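Papier, Pappe, Tischplatte: Galerie aus der Werkstatt Pluvanport

Zusammengestellt von Veronika Kovács
Stand: 2020-04-12

Endlich ist die Galerie zum Frühjahrssortieren online! Wir haben uns wieder durch die Papierbestände der Werkstatt gearbeitet, Bogen für Bogen, Mappe für Mappe, und ich muss gleich vorneweg loswerden, dass mir das jedes Jahr mehr Spaß macht. Wer noch nie eine Schublade voller alter Probedrucke aufgezogen hat, weiß gar nicht, wie viele Sorten Blaugrau es gibt. Und wie gut das riecht!

Für alle, die neu auf diese Seite kommen: In Pluvanport drucken wir Karten, kleine Hefte, Etiketten und Plakate in kleinen Auflagen. Übrig bleibt dabei immer etwas. Einrichtebogen, Fehldrucke, Muster, Beschnitt, Zweitexemplare. Das alles wandert übers Jahr in die Schränke an der Nordwand, und im Frühling wird es herausgeholt, angeschaut, sortiert und neu eingeräumt. In diesem Jahr sind wir auf 3944 erfasste Blätter gekommen, verteilt auf 35 Mappen. Petrică Manole hat das Verzeichnis geführt, und zwar mit Bleistift, weil er dem Rechner bei so etwas nicht traut. (Abgetippt wird es trotzdem, versprochen.)

Die Texte zu den einzelnen Stationen stammen von uns allen, ich habe sie nur ein bisschen gekürzt.

Der Sortiertisch

Am großen Tisch fängt alles an. Wir legen nie mehr als eine Mappe auf einmal aus, sonst wandern die Blätter, und am Ende liegt ein Etikettenbogen von Munteanu bei den Theaterkarten. Alles schon passiert! Afaf Karam hat die Regel eingeführt, dass die Fläche leer geräumt wird, bevor die nächste Mappe aufgeht, und seitdem suchen wir deutlich weniger.

Ausgelegt wird von links nach rechts, Gedrucktes nach oben, Kante auf Kante. Was wellig ist, kommt gleich auf den Stapel zum Pressen. Was einen Knick hat, bekommt einen kleinen Zettel mit Datum und Kürzel.
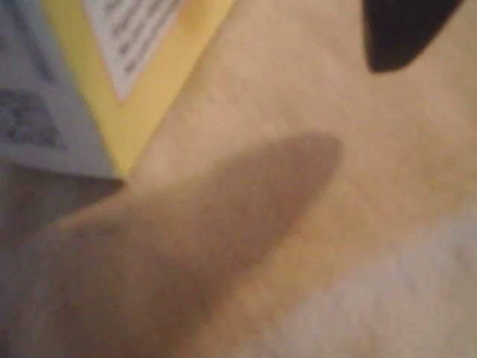 Beim Papier selbst streiten wir am liebsten. Bogen Pop schwört auf den Fingertest: Augen zu, mit dem Daumen über die Rückseite, Sorte ansagen. Bogen Pop, so nennen wir Bogdan seit Jahren, und er liegt wirklich erstaunlich oft richtig. Nur das neue Material von Wudard hat ihn zweimal hereingelegt, es fühlt sich an wie Baumwollpapier und ist doch ganz gewöhnlicher Karton. Ich finde es großartig, es nimmt die Farbe so weich an, dass selbst eine feine Linie freundlich aussieht.

Gedämpfte Töne

Mein Lieblingskapitel! In den Mappen 5 bis 8 liegen die Töne, die auf den ersten Blick nach gar nichts aussehen: Sand, Creme, Nebel, Schiefer, ein Grün wie abgestandener Tee. Nebeneinandergelegt fangen sie an zu leuchten. Hazel Strickland hat aus den schönsten Resten eine Farbleiter geklebt, 21 Felder, vom hellsten Creme bis zu einem fast schwarzen Braun, und die hängt jetzt neben der Tür. Bitte beim Besuch unbedingt davor stehen bleiben, am besten vormittags, wenn das Licht von der Seite kommt.

Hazel schreibt dazu: »Zwei Felder sind getauscht. Ich weiß welche, ich lasse sie so.«

Die Kartenserie

Von den Landschaftskarten aus dem letzten August gibt es noch fünf komplette Sätze und einen ganzen Schwung Einzelblätter. Die Karten mit dem Leuchtturm waren sofort weg, die mit dem Deich mochte anscheinend nur ich. Jetzt habe ich zwei davon über dem Schreibtisch und bin sehr zufrieden damit. Wer einen Satz vervollständigen möchte, meldet sich einfach mit der Nummer auf der Rückseite, wir schauen dann nach.

Etiketten und anderer Kleinkram

Für Kleinkram haben wir flache Kästen. Darin liegen Marmeladenetiketten, Lesezeichen, Anhänger mit und ohne Loch, Saatguttütchen und die winzigen Aufkleber für Flodus, die wir damals dreimal drucken mussten, weil der Rotton nicht stimmte. Alle drei Fassungen sind aufgehoben. Die zweite ist die schönste, finde ich bis heute, auch wenn der Auftraggeber sie zu pink fand.

Petrică hat in einem der Kästen einen Bogen Anhänger gefunden, den keiner von uns zuordnen kann: kleine Vögel, einfarbig, sauber gesetzt, kein Vermerk. Falls jemand sie wiedererkennt, bitte schreiben! Wir rätseln seit Tagen und haben inzwischen vier Theorien, eine abenteuerlicher als die andere.

Pressen und Glätten

Wellige Bogen kommen zwischen zwei Löschkartons und dann unter die Platte. Über Nacht reicht meistens, bei dickem Karton lassen wir zwei Nächte vergehen. Afaf wechselt den Löschkarton zwischendurch aus, ich vergesse es jedes Mal. Was danach noch immer aufsteht, wird zu Notizblöcken geschnitten, und die sind bei uns heiß begehrt, gerade die mit einem halben Plakat auf der Rückseite.

Mappen beschriften

Neu sind die Schildchen: Sorte, Jahr, Format, Kürzel. Bogdan hat sie von Hand gesetzt und gedruckt, in einer schmalen Grotesk, die wir sonst viel zu selten benutzen. Am unteren Rand bleibt Platz für Nachträge. Zwei Mappen heißen weiterhin »Verschiedenes«, und »Verschiedenes 2« ist leider die dickere.

Zurück in den Schrank

Schwere Bogen nach unten, Transparentpapier nach oben, Übergrößen hochkant in das Fach am Fenster. Die Schubladen laufen wieder leicht, seit Petrică die Schienen mit Kerzenwachs eingerieben hat, ein Unterschied wie Tag und Nacht!

Ein paar Hinweise noch: Abzüge einzelner Blätter machen wir auf Anfrage gern, solange die Druckform noch steht. Die Restbogen aus den Mappen 30 bis 35 geben wir gegen eine kleine Spende für neue Löschkartons ab. Fragen zur Farbleiter bitte an Hazel, Fragen zum Verzeichnis an Petrică, und alles über Vögel an mich.

Zurück zur Übersicht der Galerien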